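4. Placing the chair and table

Use this section after the Altska table is assembled and all the leg bolts are tight. Two people should move the table. Do not drag it by the top.

1. Set the table near the wall where you plan to use it. Leave 2 inches between the back edge and the wall for cords.

2. Check that the top is level. Turn the foot under any low corner until the table stops rocking.

3. Roll the chair up to one end of the table and lock the headrest at the height you want. 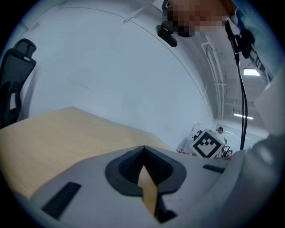
Fig. 7. Mesh-back chair at the end of the table, wall behind.

4. Sit down and adjust the seat until your elbows bend at 90 degrees with your forearms on the tabletop.

5. Push the chair in. If the armrests hit the edge of the top, lower them one notch and try again.

6. Route any loose cable down the wall side of the table. Keep it clear of the chair casters.

Note: The wood grain varies from one top to the next. Small differences in color are normal.

CAUTION: Do not sit or stand on the tabletop. Do not lean back in the chair until the tilt lock is set.

Wipe the top with a soft, damp cloth and dry it right away. Do not use scouring pads. Check the leg bolts again after 7 days of use, then every February.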